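Can a robot do my chores yet?
Vikia Young Readers, Machines page. Written by Bríd Hayes. Jul 9, 2023

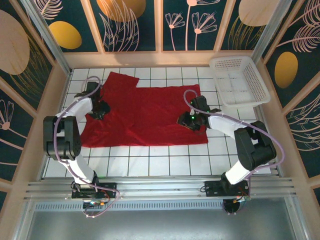

Can I get a robot to tidy my bedroom?
Some of it, some of the time, and probably slower than you would. A machine can already hoover a flat floor by itself. Picking up your socks, working out which ones are clean and putting them in the right drawer is much, much harder.

Right. Quick tour, because there's a lot to get through.

Jobs machines are already good at

Washing clothes. Washing dishes. Yes, those count! A washing machine is a chore machine, we've just stopped noticing it. Your great-granny might have spent a whole day every week doing what that box does while you watch telly.

Hoovering. Little round robots that trundle about and bump into chair legs. Good on flat floors. Bad at stairs, shoelaces and anything the dog has left behind.

Mowing grass. Same idea, outside.

See what they have in common? The job is the same every time. Dishes go in the rack, water comes out, done. The machine doesn't have to look at a plate and wonder what it is.

Jobs they find hard

Folding. Making a bed. Tidying a toy box. Clearing the table after tea when there's half a potato on one plate and a full glass next to it.

Cloth is one of the worst. Think about a mug. Pick it up, turn it round, put it down, it's still mug shaped. Now think about a jumper. Lift one corner and the whole thing changes. The sleeve flops. The middle bunches up. Bits hide under other bits. It never lands the same way twice.

Look at the red cloth at the top of the page. Two robot arms, a gripper from each one on the fabric, and wrinkles running through the middle. Which bit is the front? Is the flap at the top left a sleeve or just a corner folded over? Hard to say, even for a person. A robot needs to make some sort of guess before it knows where to pull.

And pulling is tricky too. Too hard and you stretch it. Too soft and it slips out. You do all this without thinking, because your fingertips are full of feeling. A lot of grippers have very little feeling, or none at all.

Why two arms?

Try this. Put one hand behind your back and fold a towel.

Annoying, isn't it? You can do it, but you end up using your chin. Two arms can hold two corners and keep the cloth tight between them. But then the arms have to work together and not crash into each other, so there is more to work out.

How does a robot learn?

There are a few ways. Here are three.

Somebody writes the steps. Move here, close gripper, lift. Fine if everything is always in the same place. Hopeless if the T-shirt is upside down.

Somebody shows it. A person steers the arms through the job, over and over, and the computer saves every go. After enough goes it starts to find the pattern. Bit like learning to tie your laces by somebody holding your hands.

It practises. Tries, gets it wrong, tries again. Often this is done inside a computer first, with a pretend arm and pretend cloth, so that nothing real gets broken.

What about shops and factories?

I asked Malachy Tierney, who looks after the machines at the Trenow laundry. They wash hotel sheets, 1204 on a busy day.

"The sheets are easy," he told me. "Big flat rectangles, all the same. We've a machine which irons and folds them once a person feeds in the edge. Towels too. But we had a bag of fancy dress costumes in from a theatre in January and every single one was done by hand. You can't put a dragon through a sheet folder."

So a sheet folder is very fast but it does one thing. You are slow, but you can fold a sheet and a sock and a dragon, and then go and feed the cat. Being able to do lots of differnt jobs is the bit that engineers are still working on.

Shops are the same. A machine can move boxes along a warehouse all night. Straightening up a rail of coats after 38 people have tried them on? Still a job for a person, mostly.

So when?

I don't know. Be a bit careful of anybody who gives you an exact year. Videos of robots doing chores are fun but check if it's been speeded up, and check if a person was steering. Neither of those is cheating as long as they tell you.

It also has to be safe. A heavy arm swinging round a kitchen with a toddler in it needs to stop very quickly. And it has to cost less than a car, or hardly any families will have one.

Try it at home

Drop a T-shirt on the floor, any old how. Now write instructions for folding it, for someone who has never seen a T-shirt. No pointing. Give them to a grown-up and make them do EXACTLY what it says. Took me 10 steps and my sister still ended up with a ball.

Words to know

Gripper: the robot's hand. Lots of them have just two fingers.
Joint: a place where the arm bends, like your elbow.
Sensor: a part that tells the robot something, such as how close it is or how hard it's pressing.
Program: the list of instructions a computer follows.

Next time on the Machines page: how lifts know wich floor to go to first. Send your questions in, and put your first name and age on them please.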